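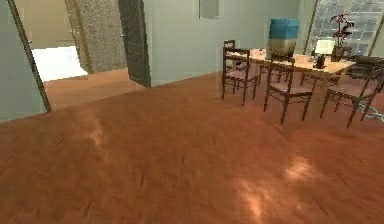

*Reddish wood floor and an open doorway, computer rendered.*

I have been putting off writing this for a while, partly because I like the people who disagree with me and partly because every time I sat down to do it, some dashboard would turn yellow and off I'd go. But the yellow dashboard is the subject, so I may as well get on with it.

My feeling is that most of us who run software for a living collect far too many measurements, look at far too few of them, and have talked ourselves into believing that the collecting is the same thing as the looking. I include myself. I was the person who set up monitoring at Prilis, back when the whole service ran on a couple of machines and you could hold it in your head, and I was so pleased with it. I graphed everything. If a number moved, I wanted a line for it, and if it didn't move, well, I wanted a line for that too, in case it ever did.

By last May we had 804 separate charts. I only know this from the migration to Taleck, which made us list them one by one before it would bring them over. I remember scrolling through that list with a cup of coffee going cold next to me and thinking, who made this one? And then finding, more often than I'd care to admit, that it was me.

So we tried something that felt a bit rude at the time. We brought over nothing by default. Anybody on the team could ask for any chart back, for any reason, and it would be restored that same afternoon without a word of argument. People asked for 44.

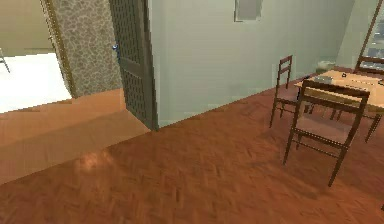
I don't want to make that sound like a triumph, since a few of those requests came in the middle of an outage, and it's no fun to discover you miss something while customers are writing in. We lost a good part of one evening to a queue that filled up quietly while we were all admiring our tidy new screen. Hiwot Worku, who was on call that night and who is a far more patient person than I am, pointed out afterward that the old setup did have a chart for that queue. It had been there for years. She had never once opened it, and neither had I, so I'm not sure it would have saved us, but she was right to bring it up and I've thought about it a good deal since.

The usual argument for keeping everything goes like this: storage is cheap, and you can't know ahead of time what you'll need. I agree with both halves of that! Keep the raw numbers. Keep them as long as you can afford to, and be generous about it. My quarrel is with the charts and especially with the alerts, which are paid for out of somebody's attention -- and attention is not cheap at all, particularly at three in the morning.

Alerts are where I've changed my mind the most. I used to write one after every incident, as a sort of apology. Something broke, we fixed it, and then I'd add an alert for that exact thing so it could never sneak up on us again. It felt responsible. What I got in return, after a few years, was a phone that buzzed up to 50 times on a bad night, mostly about things that sorted themselves out before I'd found my glasses. You learn to sleep through that sort of thing, and then one night you sleep through the wrong one.

These days I ask a plainer question before adding an alert: what would I get out of bed and do? If the answer is "take a look and probably go back to sleep," it goes in the morning summary instead. I'll admit the morning summary has grown a little long, and I may have to write a second essay about that.

A reader who works on McKinnon (the scheduler, for those who haven't met it) wrote to tell me that this is fine for a small shop and hopeless for a big one. She may be right. Their setup watches more than 2,000 hosts and has several teams who never sit in the same room, and a chart that looks like clutter to one team may be the thing another team leans on every day. I don't have a good answer for that, other than to say that each chart ought to have a name on it, a real person's name, and when that person moves on somebody should either take it over or let it go. We do this at Prilis now. It takes a bit of nagging.

I've also been told that newer tools will sort all this out for us. I spent a couple of weeks with Grestenia this spring, which tries to guess the numbers you care about and puts them up front, and I came away liking it more than I expected. It did put the disk temperature of a retired backup machine at the very top of my page for three days running. Still, it asked me whether that was useful, and when I said no it took the hint, and that's more than my own dashboards ever did for me.

If you're tempted to try a clear-out yourself, please do it during a quiet stretch, and tell the support folks first. We forgot to. They had a bookmark to one of our oldest charts, and it was how they decided whether to tell customers to wait or to call back, and I had no idea until a very polite message arrived asking where it had gone. That chart is now in the main group, second row, with a name on it.
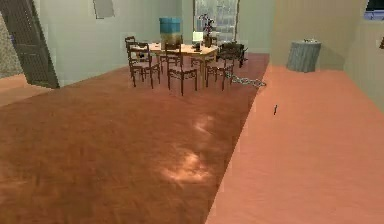

*Dining table and six chairs, wood floor on one side and salmon pink on the other.*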